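Kollunico Community Rooms
Toy and Bin Safety Check, with comments
Round 2, September

How to read this: each line has a result (OK, WATCH or FIX), and my comments follow. I do tend to run on, so if you're in a hurry, the results alone will get you through.

1. Entry and walkways: OK
Clear all the way from the front door to the Hikow shelving, which was lovely to see. The mat has been turned so it no longer curls up at the corner by the coat hooks.

2. Shelving fixed to wall: OK
I gave every unit a good firm tug and nothing shifted. The brackets we ordered from Boström are holding up very well, and I'd happily use them again in the back room.

3. Soft toys, seams and stuffing: WATCH
We have 118 toys on the list now, and going through them is slow but rather pleasant work — I put the kettle on and took the whole morning over it. 9 went into the mending bag, mostly for split seams under the arms. Please don't put those back out until they've been stitched and tugged again.

4. Eyes, noses and buttons: FIX
2 loose eyes, both on the older bears. Those bears are in the cupboard for now. If a child asks after them, it's perfectly fine to say they're having a rest.

5. Long tails and trailing parts: WATCH
Pull gently at the base of the tail, then run your fingers down to the tip and feel for anything stiff. Thin tails get tugged more than any other part of a toy, bless them, and a stitch or two at the base goes a long way.

6. Metal bins, inside and out: WATCH
Run a gloved hand around the rim first, then down the walls and across the floor.
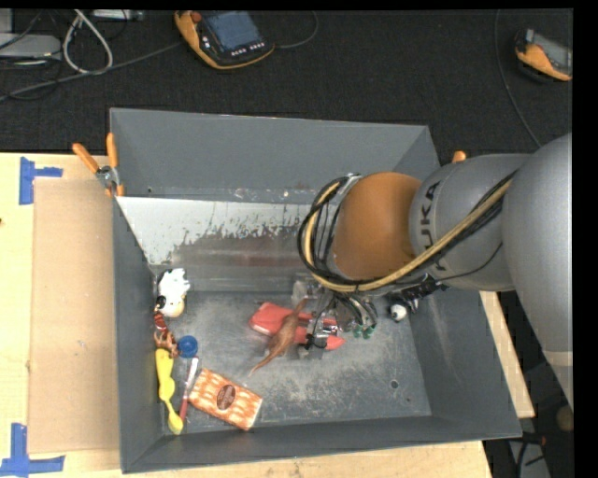 Scratches on the floor of a bin don't worry me as long as they're smooth to the touch, but worn patches on a sloping panel deserve a closer look. Rub them with a white cloth, and if any color or flakes come away, the toys come out and the bin waits for a fresh liner. Note any reddish tint on the sheet too, even a faint one, so we can compare it next time.

7. Tabletops under bins: OK
Lift the bin, please — dragging is hard on the wood and on your back.

8. Cleaning supplies: OK
All up high in the Kaltside closet with the latch closed. The spare gloves are on the left, medium and large only, so I've put small on the shopping list.

Still to do: stitch the mending bag, replace both eyes, order liners. Initial each one on the sheet by the sink when it's done.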